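Search posts

Week two of collecting sim demos for Skelasura. We're at 520, and 49 of those get thrown out because the gripper clipped through something.

12 replies 31 likes

Guoqing Lu changed the floor textures on Thursday. We have wood planks now. Same tasks, new start poses.

4 replies 18 likes

Obsa Jemal and I each drive for three hours, then swap. Approaches to a box corner are the slowest part – the wrist view gets crowded and you lose track of the far side.

7 replies 22 likes

Next batch is 300 more, all starting close to the big box with the fingers open.

2 replies 15 likes

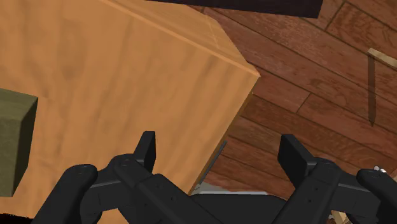

Recent
Bavolus release notes
Labeling failed grasps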